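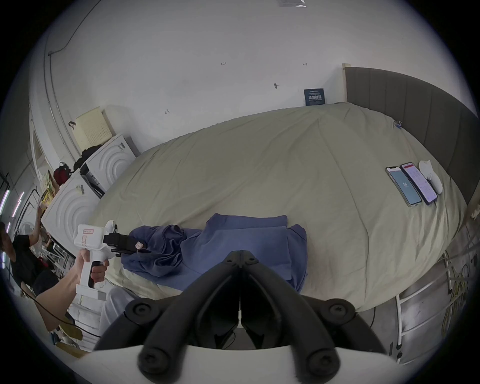
Busisiwe Le Roux asks whether shirts can be folded on the bed when a room has no table. They can, provided the cover is pulled flat first.

1. Spread the garment on the bed and open out both sleeves.

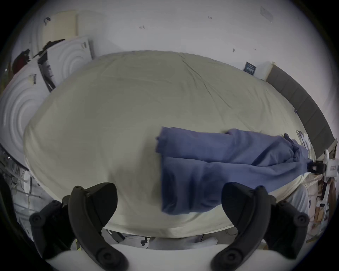
2. Take hold of each end and stretch the fabric sideways until the top edge runs nearly straight.

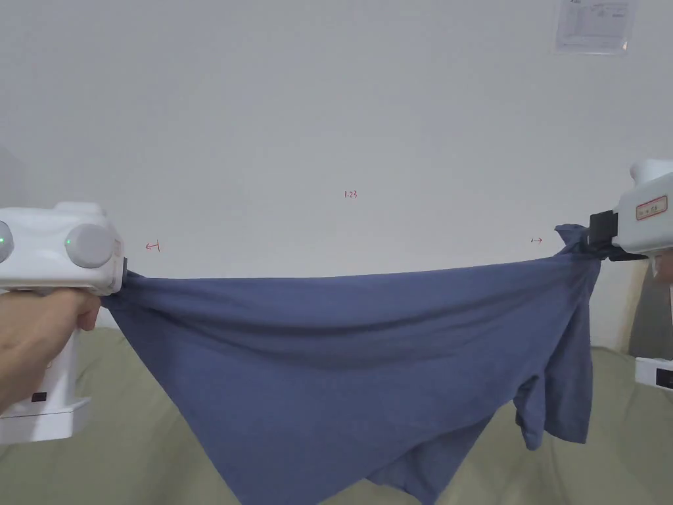

Lower it without letting go, then fold the sleeves inward and bring the hem up to the collar.

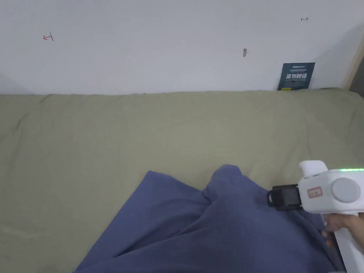

3. Smooth the cover before starting the next garment. Small creases, such as those across the khaki fabric, may be pressed out by hand.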